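¡Hola otra vez! En enero os prometí hablar de Mussa, la película de terror de Odair Miranda, y por fin la he visto. Una pareja hereda un hotel cerrado en plena montaña y empieza a oír pasos en la planta de arriba - lo de siempre, sí, pero qué bien rodado está el primer tramo. Kendra Cloutier se come cada plano (¡esa cena a oscuras!).

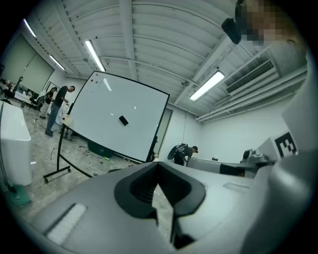
¿Da mucho miedo? Da más angustia que sustos, y los dos buenos llegan casi al final.

Me sobra el epílogo y Murray Gagnon anda algo perdido como hermano. Le pongo tres estrellas de cinco. La reponen el 7 de marzo en el Jornance, en versión original.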